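Boletín de la casa - Cocina y comedor de la segunda planta

La vajilla común: qué hay, dónde va y cómo se apila

Desde junio la mesa grande de la segunda planta funciona como comedor y, fuera de las horas de comida, como sitio donde se deja la vajilla limpia antes de guardarla. El arreglo salió bien para las comidas y regular para la vajilla. En la última reunión de planta se pidió que el boletín dedicara un apartado al asunto, y lo escribimos con fecha 31 dic 2020 para que valga a la vuelta de las fiestas.

La vajilla actual viene de dos compras. La primera se hizo en Canpolat y es la de plástico: cuencos y vasos de colores. La segunda, más pequeña, se hizo en Zasteo y costó 150 euros, con cargo al fondo de cocina. El fondo tenía 200 euros, de modo que quedan 50 para reponer lo que se rompa. No está previsto ampliarlo antes del verano.

Los cuencos son lo que más se usa, por la fruta, los cereales y las ensaladas que la gente trae de casa. También son lo que más tiempo pasa fuera de su sitio. Duygu Tekin revisó los armarios y encontró cuencos en el de las tazas, en el de los productos de limpieza y en el cajón de los paños. En la balda que les corresponde no había ninguno.

A esto se suma que la mesa se llena enseguida. Un cuenco suelto ocupa lo mismo que una pila entera, y un vaso tumbado ocupa más que uno de pie y además rueda.
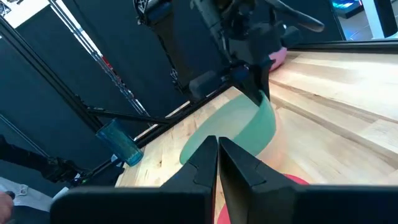
La norma que se acordó es corta. El que recoge la mesa apila los cuencos por tamaño, el más grande abajo, y deja los vasos de pie al lado de la pila, sin meterlos dentro. El color no importa. Hubo quien propuso ordenar por colores y se probó dos semanas, pero los cuencos de un mismo color no siempre encajan entre sí y las pilas quedaban torcidas.

Conviene repasar algunos detalles que se preguntaron después:

Los cuencos se apilan secos. Si se encajan mojados hacen vacío, y luego hay que separarlos con las dos manos y algún golpe. Dos de los que faltan se rajaron así.

Las pilas son de tres. Con más de tres, el de arriba queda demasiado alto para la balda y alguien acaba dejando la pila en la encimera. La balda tiene 35 centímetros de alto, pero la mitad la ocupa la bandeja de los platos de postre.

Los vasos no se encajan unos en otros. Los que tienen relieve se quedan agarrados, y si uno es de cristal se puede partir al separarlos. Van de pie, boca arriba, en la segunda balda.

Lo que no tenga pareja se queda igualmente. No hace falta que la vajilla haga juego. Si alguien trae de casa un cuenco que ya no usa y quiere donarlo, que lo deje en la mesa con una nota y Hatice Bayram lo incorporará a la lista.

Sobre la mesa en sí hay poco que decir. La madera se limpia con un paño húmedo bien escurrido y se seca a continuación. No se usan estropajos ni el limpiador con lejía del baño. Los arañazos finos no tienen arreglo sin lijar el tablero entero y de momento no se va a hacer. Decha Chuensuk pidió presupuesto a Wurkis para lijarlo y volver a barnizarlo, y salía por 1152 euros, una cantidad que no tenemos y que, según la mayoría de los que opinaron, tampoco gastaríamos en eso si la tuviéramos.

Lo que sí pedimos es que no se arrastre nada por encima. Los cuencos se levantan para moverlos, también cuando van apilados. La base del grande es redondeada y se coge bien con una mano por cada lado.

En las pruebas de diciembre la recogida se hizo mejor los días en que alguien dejaba una primera pila montada en el centro de la mesa. Los demás iban añadiendo lo suyo o empezaban otra al lado. Por eso se propone que el turno de mediodía deje siempre una pila hecha, con el cuenco grande debajo, el mediano dentro y el pequeño encima.
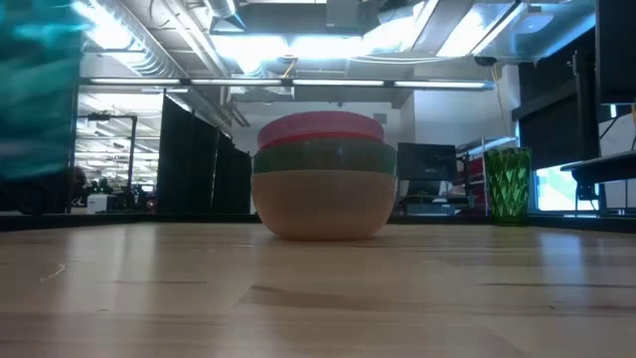
Bülent Baysal respondió por correo que está de acuerdo con apilar, pero que el turno de mediodía ya friega la cafetera y baja el cartón, y que no ve justo cargarle también con esto. Propone que lo haga el último que coma, sea del turno que sea, y que si se queda sin hacer se apunte en la hoja de la nevera, sin nombres. Añade que los cuencos grandes deberían guardarse en la balda de abajo, porque hay compañeros que no llegan bien a la de arriba y por eso los dejan en cualquier parte.

La segunda propuesta se acepta desde ya: los cuencos pasan a la balda de abajo y la bandeja de los platos de postre sube. Con el cambio queda más altura libre, aunque se mantiene el límite de tres por pila mientras no se pruebe otra cosa. La primera se hablará en la próxima reunión de planta.

Quedan dos avisos. En el cajón de los paños hay tapas de fiambrera sin fiambrera. Quien eche en falta una puede pasar a mirar hasta la próxima reunión; después se tiran. Y si alguien se llevó a casa un cuenco con comida de la cena de Zakcombe, puede devolverlo dejándolo en la mesa, limpio. No hace falta avisar.

La lista de la vajilla está pegada en la puerta interior del armario. Se corrige a lápiz. Las dudas sobre compras y reposiciones, a Orhun Kahraman, que lleva las cuentas del fondo y contesta antes por correo que por teléfono.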